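Ticket 289: Episode 12 cuts out early in podcast feed
Status: Resolved
Opened by: Jean Nisbet
Assigned to: Benjie Layug

Our read-along show, Potumura Pages, has a problem with episode 12, the second half of the Flasterside discussion. Listeners using the feed get the first 20 minutes and then the player skips to the next episode. The same file plays to the end on the website. Episodes before it are fine. I have deleted and re-added it in my own app with the same result.

Benjie Layug
Thanks, Jean. Which app are you using, and did you replace the audio after the episode was first published? Please also send the file size shown on the episode's edit page.
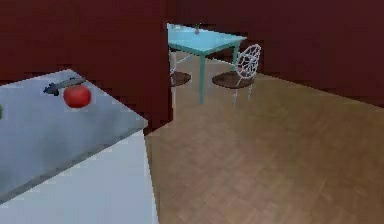 Jean Nisbet

I use the default app on my phone. Rocío Varela gets the same cutoff on her tablet. Yes, the audio was replaced. The first upload was missing the last three chapters of the book talk, so Rocío exported it again and I uploaded the new one under the same file name. The edit page shows the size of the old file. I did not notice that before.

Benjie Layug
The feed is still giving apps the old length. The website reads the audio directly, so it plays all of it. Please try this:

1. Rename the new file and upload it again.
2. Remove the old file from the episode.
3. Save, then use Refresh Feed under Settings.
4. Delete the download in your app and get it again.

Leave the episode ID alone or subscribers will see it twice.

Jean Nisbet
Did all 4 steps. The size is now correct on the edit page. My app still stopped at the same place the first time, but after I unsubscribed and subscribed again it played through to the credits. Rocío's worked without that.

Benjie Layug
Your app was holding a saved copy of the feed. Other listeners should get the update when their apps next check. Closing this 2019-01-10. Reply here if anyone still reports the short version.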